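홈 > 작업 일지 > 로봇 학습 > 옷 개기 데모

손으로 보여 주기: 옷 개기 데이터를 모으면서

Zerkmont에서 팔 두 개짜리 로봇에게 빨래 개기를 가르치는 일을 맡은 지 두 계절이 지났다. 처음에는 원격 조종으로 시작했다. 사무실에 리더 암을 놓고 사람이 움직이면 로봇이 그대로 따라 하는 방식이다. 동작은 정확하게 기록되지만 느리다. 티셔츠 한 장 개는 데 몇 분씩 걸렸고, 조종하는 사람도 한 시간이면 지쳤다. 무엇보다 로봇이 있는 곳에서만 기록할 수 있어서 배경이 늘 같은 작업대였다.

4월부터는 손에 드는 그리퍼로 바꿨다. 양손에 하나씩 쥐고 옷을 집고, 펴고, 접는다. 로봇 없이 가정집에서 바로 찍을 수 있다. 손가락 모양은 로봇에 다는 것과 같은 것으로 맞췄다.
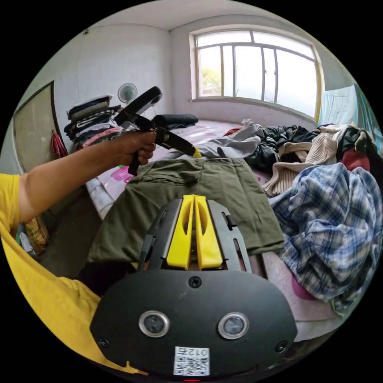
작업 순서

순서는 단순하다. 먼저 양쪽 그리퍼를 켜고 시간을 맞춘다. 손가락을 끝까지 벌렸다가 닫는 동작을 한 번 한 다음 시작한다. 옷더미에서 한 벌을 골라 앞으로 가져오고, 넓게 펴고, 접고, 옆으로 옮긴다. 여기까지가 한 에피소드다. 중간에 옷을 놓쳐도 멈추지 않고 다시 집는다. 다시 집는 동작도 학습에 쓴다.

처음 온 사람에게는 연습을 18번 시키고 그 기록은 버린다. 대개 손목을 너무 많이 꺾는다. 사람 손목은 되는데 로봇 팔은 그 각도까지 못 간다. 그리고 급하다. 평소 집에서 개던 속도로 하면 카메라 위치 추정이 끊긴다. 나도 첫날 기록은 거의 다 못 썼다.
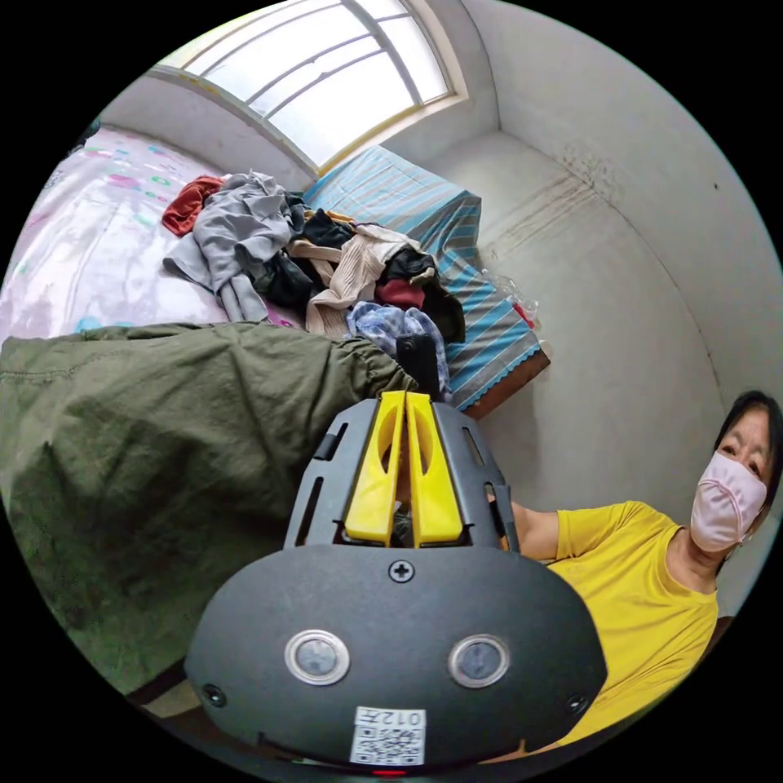

침대 위 옷더미와 작업자. 오른쪽이 노란 티셔츠.

위치 추정 이야기를 조금 더 적어 둔다. 그리퍼가 어디에 있는지는 영상으로 계산하는데, 화면이 온통 천으로 덮이면 기준으로 삼을 점이 부족해진다. 민무늬 흰 벽도 마찬가지다. 그래서 옷에 너무 가까이 들이대지 말라고 계속 말한다. 창틀이나 가구 모서리가 함께 잡히면 결과가 훨씬 안정적이다. 햇빛이 강한 시간에는 창 쪽이 하얗게 날아가서 같은 방에서도 실패율이 달라진다. 커튼을 치자는 의견도 있었지만 일단 그대로 두고 찍는다. 로봇이 나중에 들어갈 집에도 햇빛은 든다.

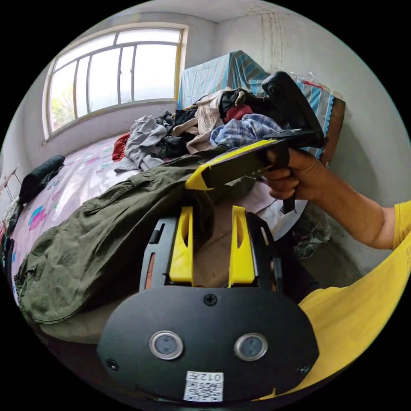
양손 동작에서 제일 까다로운 것은 두 그리퍼 사이의 거리다. 각자의 위치가 맞아도 서로의 상대 위치가 몇 센티미터 어긋나면 로봇은 허공을 집는다. 그래서 한쪽 카메라에 다른 쪽 그리퍼가 보이는 구간을 따로 골라 보정에 쓴다. 올리브색 옷 위로 오른손 그리퍼가 들어와 있는 이런 순간이 그렇다. 노란 집게 부분이 옷 색과 확실히 구분되어 찾기 쉽다. 옷이 두꺼우면 접힌 자리가 저절로 벌어지는 문제도 있어서, 접은 다음 한 손으로 누르고 다른 손을 빼라고 안내문을 고쳤다.

지금까지 모은 에피소드는 1,502개다. 이 가운데 셔츠가 제일 많고 니트가 제일 적다. 니트는 손가락 끝이 올에 걸려서 다들 피한다. 다음 달에는 니트만 따로 모을 생각이다.

Heike Reuter가 기록을 돌려 보고 메일을 보냈다. 로봇이 옷을 펴는 것까지는 하는데 소매를 안으로 넣는 단계에서 자꾸 멈춘다고 한다. 기록을 다시 보니 사람마다 소매 넣는 방법이 달랐다. 왼쪽부터 넣는 사람, 뒤집어서 한꺼번에 넣는 사람, 아예 안 넣는 사람. 순서를 하나로 통일할지, 다양하게 두고 양을 늘릴지 아직 정하지 못했다. 나는 당분간 통일하는 쪽이 낫다고 본다. Heike는 반대다.

원격 조종 장비도 치우지는 않았다. 단추 채우기처럼 힘 조절이 필요한 작업은 그쪽 기록이 더 쓸 만하다. 손에 드는 방식으로는 로봇 관절에 걸리는 힘을 알 수 없다. 두 종류를 섞어 학습시키는 실험은 비율을 바꿔 가며 8번 돌렸고, 결과가 들쭉날쭉해서 표는 나중에 올린다.

최근 글
- 리더 암 케이블 교체
- Urrutia 사무실에서 수건 접기 데모 찍은 날
- Pruteck 그리퍼 손가락, 부드러운 것과 딱딱한 것 비교
- 에피소드를 버리는 기준 7가지
- Dadstead 시연 후기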